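Okum, janvier : la barrette de trop

La cellule de Wainwright devait insérer des barrettes mémoire toute la nuit sans nous. À la 41e, arrêt d'effort, voyant rouge, et plus rien jusqu'au café de Yavuz Karabulut. Le journal contient 997 lignes, dont 2 utiles – les deux disent « couple dépassé ». Ataberk Işık soupçonne un décalage du repère outil, le robot soupçonne sans doute Ataberk. Le seuil est redescendu, les reprises se font à vitesse réduite, porte fermée. 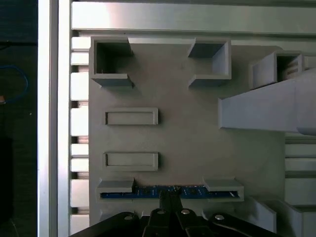
La pince tient le circuit bleu par le milieu.
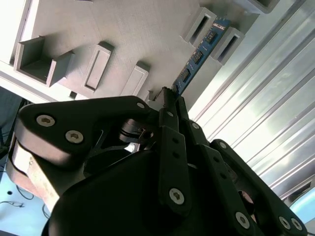
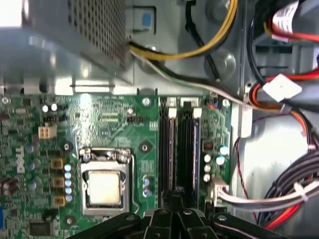 Dernière vue : la carte mère Dell, boîtier ouvert, pince au-dessus des slots mémoire.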